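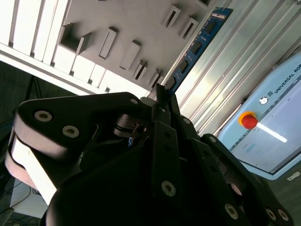
Rimfire mornings are back at Pellbridge

What a turnout for our first rimfire morning of the season! Shalini Dwivedi shot a lovely 212 in the prone match, her best score since joining the club, and Dzintra Ots was only 8 points behind with a rifle she'd borrowed at the gate (we suspect she'll be shopping for her own before long).

The next one is in October. Sign-in opens at 8 am and the first detail is on the line at 8:30 – please bring your licence, ear and eye protection, and a chamber flag. Standard-velocity ammunition only, please.

New to the sport? Geeta Maurya has 18 places in her beginners' group and would love to hear from you.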